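The Phone That Promises to Last Seven Years

Ask a phone company how long its newest handset will last and you used to get a shrug. Now you get a number, printed large on the side of the carton. Flovstead says seven years. Warnoneck, which had been saying five, changed its website in August to say seven as well, and the phones on sale did not change at all.

I would like to believe both of them. My last two phones were retired in good working order apart from one thing, and in each case that thing was the battery. A promise of seven years of software updates says nothing about that. It means that in year six a company will still be sending security fixes to a device that needs to be plugged in by lunch.

Flovstead's answer is a rating of 800 charge cycles before the battery drops to four-fifths of its original capacity. Charge once a day and you reach that mark in a little over two years. Charge every other day, which I have never managed with any phone, and you get past four. The remaining years are covered in the leaflet by the phrase "normal aging."

The repair price is where I started to get annoyed. A new battery fitted at a Warnoneck service counter costs $130. The same company will give you up to $100 for the old phone if you trade it in that afternoon for a new one. Put those two offers in front of a person at a counter and most of them will walk out with a new phone, and the seven-year customer has become a three-year customer without anybody breaking a promise.
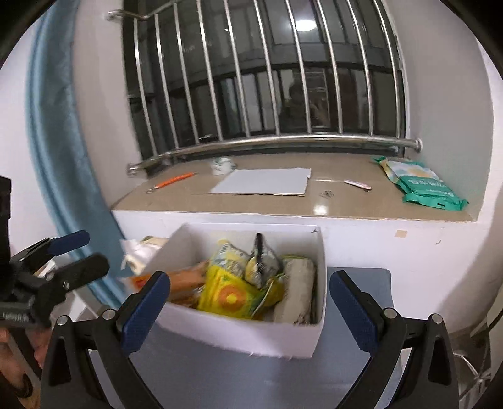

What the fine print covers

Asante, a smaller maker that sells mostly online, does at least let you open the thing. Its back panel comes off with a coin and the battery lifts out on a tab. I did it at my kitchen counter in four minutes, and the phone started up again afterward with the clock wrong and everything else fine. The catch is that Asante guarantees spare batteries for only three years, and a battery you can swap is not much use once there are none to buy.

Then there is Prindeo, which sells a charging app that comes preinstalled on several budget phones. The app holds the charge at 80 percent overnight and claims to "double battery life." The claim rests on a trial of 3,000 phones run by Prindeo itself. I asked for the results and was sent a brochure. I asked again and was sent the same brochure with a different cover.

Holding a charge below full probably does help. Plenty of phones already have a setting for it, free, a few menus down. Whether it doubles anything is another matter, and I wouldn't pay a monthly fee to find out.

If you are shopping now, ask the store what a battery will cost in year four and who will fit it. I tried this in three places. One quoted me today's price, one offered me an extended warranty -- it excludes batteries -- and the third said to come back in year four.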